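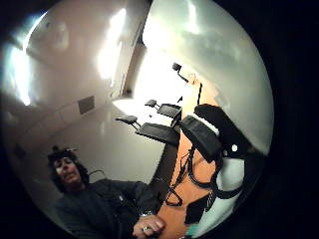
A hand resting on an orange surface. Look for the ring on one finger!

Why does a hand feel what it touches?

Put your hand flat on a table and close your eyes. Is the table smooth or rough? Is it warm or cold? You know the answer very quickly, and you did not look even one time. How can your hand do this?

Under your skin there are very small parts called receptors. We can think of them as little doorbells. When something presses on the skin, the doorbells ring and a message goes along the nerves to your brain. There are different doorbells for different jobs. Some ring for a soft touch, some for a strong push, and others for heat, cold or pain.

The ends of your fingers have a great many of them. Your back has much fewer, so it is not so good at feeling small things.

Why do we forget a ring or a watch?

When you put on a ring, you feel it at first. After some time the doorbells become quiet, because nothing new is happening. The ring is still there, but your brain does not need the same news again and again. Now turn the ring a little. You feel it again!

It is the same with your sleeves and your socks. Did you feel your socks before you read this word?

Try it at home

You need a cloth bag and 5 small things from the kitchen or your desk, for example a spoon, a cork, a button, a dry sponge and an eraser. Do not take anything sharp. Ask a friend to put them in the bag. Put in one hand, without looking, and say the name of each thing before you take it out.

Now try again with a thick glove. Which thing became the most difficult?

Words to learn
Receptor: a small part of the body that notices touch, heat or cold.
Nerve: a path that carries messages to and from the brain.

Furkstead Children's Pages, 28 June 2019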